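Tips for teaching a home robot to pick up the floor

Tips from the workshop – Household tasks – Remote control and hand guiding

Before you record anything, do the task yourself with your own two hands, slowly, and say aloud what you are doing. I learned this at our practice house in Presudthorpe, where I spent a full morning controlling two arms and could not explain why my recordings were so different from each other. I was changing my method every time. Sometimes I started with the nearest piece, sometimes with the biggest. A person forgives this. The robot learns all of it, also the confusion.

Choose one order and keep it. For floor pickup I use near to far, and I write it on a paper next to the controls.

Decide where the trash bin stands, then move it a little between recordings. If it is always in the same place, the arm will learn the place and not the bin. A hand's width to the left or right is enough for the first day.

Fold the bag well over the rim. A loose bag catches the fingers when you open them, and then you must stop and begin again.

Keep the cables of the arms behind the elbow when you can. Look at them before each start, and after every big turn of the wrist.

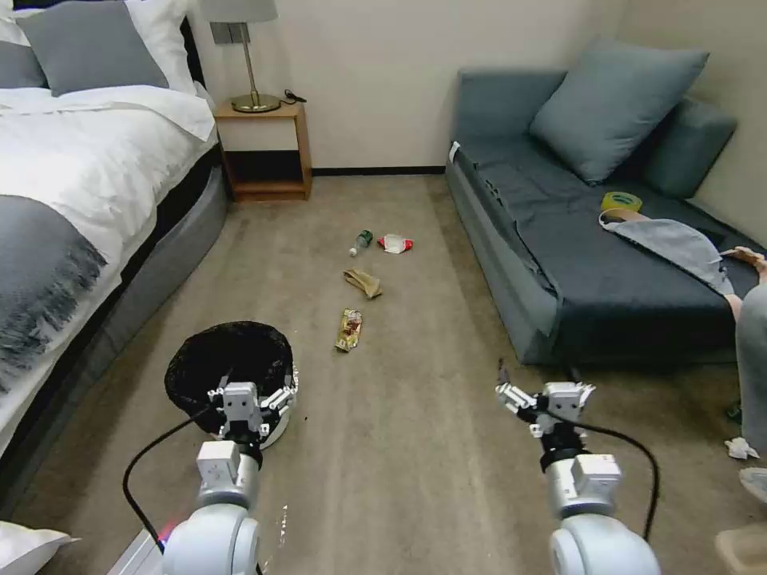

Picking up small trash is a good first task for remote control, but please mix the kinds of trash from the beginning. Each kind asks for a different grip. A little bottle lying on its side, like the green one on the carpet, wants to roll, so come down from above with the fingers on both sides of it and close slowly. Snack packets are flat and slippery, and I take them by the short end. Crumpled paper is the easiest one, and for this reason people record too much of it. Put the pieces at different distances from the robot, and leave enough space between them that one hand can close without pushing the next piece away.

Drop from directly over the bin. New operators open the hand when it is only near the rim, and half of the wrappers land outside. Wait one breath above the opening, then release. The short pause is also easy to find later when you cut the recording.

Do not hide your mistakes too quickly. If the packet slips and you take it again in a calm way, keep this recording. It shows the robot how to recover. If you slipped and then waved the arm in all directions, delete it.

How many recordings are needed? For one room I plan 100 good ones. In one session I make 16 and then I rest, as my hands become lazy after this and I can see it in the movement. At Tovow they work in sessions of 35, with two operators who change places in the middle. I tried it and prefer the short way.

Guiding by hand, when you hold the arm itself and move it, is better for teaching one exact position, for example the height above the bin. For a whole task I would use remote control. When you hold the arm, your own body stands in front of the camera, and you also push harder than you think.

Give names to your files the same day. Mine have the room, the task and a running number, so the last one from Thursday is bedroom-floor-2237. I keep them in Skarnomix, but a normal folder is fine too.

Next page: wiping a table with the Lindholm arm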